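Ticket 2135
Betreff: Kapselmaschine in der Kaffeeecke, Tasse wird nur halb voll / Drehregal klemmt
Gemeldet von: Philomena Asamoah
Bearbeitet von: Tania Marikar
Standort: Mulholm, Teeküche
Status: teilweise gelöst, wartet auf Ersatzteil

Meldung:
Guten Tag, seit einigen Tagen macht die schwarze Kaffeemaschine den Becher nur noch halb voll. Manchmal stoppt sie mitten im Brühen und das blaue Licht blinkt. Ich habe sie schon ausgeschaltet und wieder eingeschaltet, das hilft für eine Tasse, dann kommt der Fehler wieder. Außerdem dreht das runde Regal von Flerkar schwer, vor allem wenn oben viele Tassen stehen. Könnte das bitte jemand anschauen? Vielen Dank.
P. Asamoah

Samstag, 13. April 2019, erster Eintrag (Marikar):
Ich habe die Meldung gelesen und zuerst die Maschine geprüft. Der Wassertank war richtig eingesetzt und über der Minimum-Markierung gefüllt. Der Deckel vom Tank schließt gut. Ich habe zwei Durchläufe ohne Kapsel gemacht, mit der großen Tassenmenge. Beim ersten Durchlauf kam zu wenig Wasser, beim zweiten blieb die Maschine stehen und das Licht blinkte. Damit ist der Fehler bestätigt.

Danach habe ich den Griff oben geöffnet und die Nadel kontrolliert. An der Nadel war eine harte Schicht aus altem Kaffee. Ich habe sie mit der Reinigungsnadel aus der Schublade vorsichtig gelöst und dann mit klarem Wasser gespült. Bitte diese Arbeit nur machen, wenn der Stecker gezogen ist, die Nadel ist sehr spitz.

Zweiter Eintrag (Marikar):
Entkalkung durchgeführt. Laut dem Zettel an der Innenseite vom Schrank war die letzte Entkalkung im Dezember, das ist bei unserem Wasser zu lange her. Ich habe den Entkalker von Bawa genommen, eine ganze Flasche mit Wasser gemischt, wie es auf dem Etikett steht. Einwirkzeit 16 Minuten, danach den Tank zweimal mit frischem Wasser leer laufen lassen. Die Tasse wird jetzt wieder voll. Das Licht leuchtet ruhig und blinkt nicht mehr.

Bei der Gelegenheit habe ich auch den Platz auf dem Tisch neu eingeteilt. Die Maschine steht jetzt rechts und das Drehregal links, so dass man den Griff öffnen kann, ohne an die Tassen zu stoßen. Die Maschine bleibt bitte so gedreht, dass die Vorderseite nach links zum Regal zeigt.

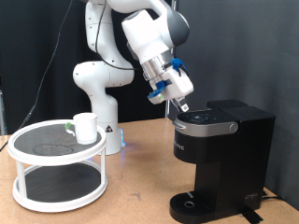 Foto zum Ticket: Drehregal links mit Tasse auf der oberen Ebene, Kaffeemaschine rechts.

Dritter Eintrag (Marikar):
Nun zum Regal. Ich habe alle Tassen heruntergenommen und beide Ebenen einzeln gedreht. Die obere Ebene läuft leicht. Die untere Ebene bleibt an einer Stelle hängen, auch ohne Gewicht. Unter dem Teller habe ich Zucker und Kaffeepulver gefunden und mit einem Pinsel entfernt. Es ist besser geworden, aber ganz frei dreht sie noch nicht. Ich vermute, dass der Laufring einen kleinen Schaden hat. Anfrage an Kornel wegen Ersatzring ist geschickt, die Lieferung kann bis zu zwei Wochen dauern.

Auf der dunklen Matte der oberen Ebene ist ein heller, runder Abdruck. Ich habe es mit warmem Wasser und etwas Spülmittel versucht, der Fleck ist schwächer, aber man sieht ihn noch. Für die Funktion ist das nicht wichtig. Bitte keinen Scheuerschwamm benutzen, die Matte hat eine Struktur und wird davon schnell kaputt.

Rückmeldung (Asamoah):
Vielen Dank für die schnelle Hilfe! Ich habe heute zwei Kaffee gemacht und beide Tassen waren voll. Eine Frage noch: Darf man die Tassen jetzt wieder auf das Regal stellen oder sollen wir warten, bis der Ring da ist? Die weiße mit dem hellgrünen Griff steht schon wieder oben.

Antwort (Marikar):
Ja, das geht. Bitte vorerst nur oben Tassen hinstellen und die untere Ebene frei lassen – auch keine Zuckerdose und keine Kapselpackungen. Wenn der Ring kommt, baue ich ihn ein und trage es hier ein. Das Ticket bleibt bis dahin offen. Den Teil mit der Kaffeemaschine habe ich auf gelöst gesetzt, nächste Entkalkung steht auf dem Zettel im Schrank.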